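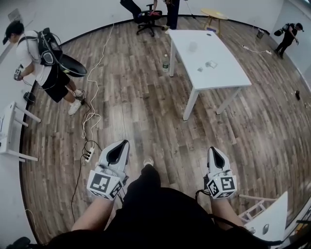 Un café que se toma delante de la pantalla no es una pausa, es combustible, me escribió una lectora después de mi artículo de marzo sobre los horarios de oficina. Me decía también que en su trabajo quitaron las sillas de la cocina y que desde entonces la gente vuelve a su mesa con la taza en la mano, sin hablar con los demás. Su mensaje se quedó conmigo varias semanas, y de él nació este reportaje.

La pausa que se encoge

Vine a vivir a España ya adulta, con un español aprendido en los libros, y la palabra que más tardé en comprender no fue ningún subjuntivo. Fue «cafelito». Mis compañeros decían «bajamos a un cafelito» y yo entendía que querían beber café. Tardé en darme cuenta de que algunos pedían agua con gas, otros no pedían nada, y uno comía siempre media tostada con tomate. El café era el nombre de otra cosa: de salir, de bajar una escalera, de estar un rato de pie en una barra donde el camarero ya sabía quién quería la leche templada.

En el país donde crecí la pausa se hacía en el mismo edificio, con un termo, y estaba escrita en un papel en la pared. Empezaba con un timbre y con otro timbre se terminaba. No era una costumbre triste, como quizá parece si la cuento así. Teníamos bizcocho los viernes y una mesa larga donde cada uno tenía su sitio, y era casi una ofensa sentarse en el de otro. Pero todo pasaba adentro. La idea de dejar el ordenador encendido y salir a la calle me pareció, los primeros meses, un poco ilegal.

Para escribir estas páginas he visitado dos lugares de trabajo muy distintos. El primero es Sturarik, un despacho de traducción técnica que ocupa la planta baja de una antigua imprenta. Son 17 personas y la pausa se hace a las once, sin convocatoria. Alguien se levanta, se oye el ruido de una silla, y en un minuto se levantan los otros. Pregunté quién decide el momento y me miraron con cierta sorpresa. Una traductora me explicó que depende del párrafo: el primero que acaba un párrafo difícil se merece levantarse.

El segundo es la sede de Zimer, una empresa de seguros donde trabajan 500 empleados en varios pisos. Allí la pausa se reparte por turnos desde hace años y cada planta tiene una máquina con pantalla. El café es correcto. Lo que me llamó la atención fue el silencio de la gente que espera su vaso, cada uno con el teléfono. Una empleada me contó que conoce mejor a los compañeros de otra ciudad, con los que habla por videollamada, que a los del piso de arriba.

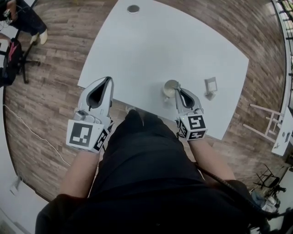
Una taza pequeña, por favor

El tamaño importa más de lo que pensaba. El café solo se bebe en tres sorbos, y eso tiene consecuencias sociales. Con una taza pequeña el café se acaba pronto y la conversación sigue, de manera que hay que decidir si uno se queda. En los vasos grandes de cartón ocurre lo contrario: siempre queda café, y por eso se puede caminar con él, contestar correos, entrar en una reunión. El vaso grande acompaña a la persona a todas partes y le permite no pararse nunca.

En Saltthorpe, la ciudad de la costa inglesa donde pasé dos inviernos antes de mudarme aquí, había una cafetería llamada Devadiga que no servía nada para llevar. Lo ponía en la puerta, con letra bastante severa. Los turistas se enfadaban a veces, sobre todo cuando llovía y querían volver al coche. Los vecinos entraban, se quitaban el abrigo y se quedaban lo que tardaba en secarse. Yo aprendí allí a beber té sin hacer nada más, y reconozco que al principio me costaba – no sabía dónde poner los ojos.

Pienso a menudo en aquel local cuando oigo hablar de la productividad del descanso. Muchas empresas defienden la pausa porque después se trabaja mejor, y puede que tengan razón, no soy especialista. Pero me incomoda un poco el argumento. Si descansamos para rendir más, la pausa sigue siendo parte del trabajo, solo que con azúcar. En Sturarik me hablaron de otra manera. Un traductor mayor me dijo que él baja al bar para oír hablar de cosas que no le importan, el precio de las sandías o la rodilla de alguien, y que en ese rato descansa también de las palabras bien elegidas. 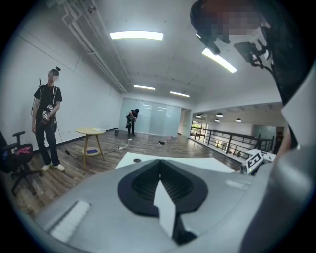
A mí me pasa algo semejante, aunque por el camino inverso. Es en la barra donde he aprendido el español que no venía en mis manuales: «ponme», «cóbrame cuando puedas», «lo de siempre». Esta última expresión me costó años ganármela. La primera vez que la dije, el camarero me preguntó con mucha educación qué era lo de siempre, y tuve que confesar que un cortado.

La lectora me escribió de nuevo el martes 26 de mayo. Las sillas de su cocina no han vuelto, pero ella y una compañera han encontrado un banco en la calle de atrás, junto a una ferretería, y salen allí con la taza de la oficina. El ferretero las saluda. A veces se les une un chico de contabilidad, que no toma café y trae una mandarina.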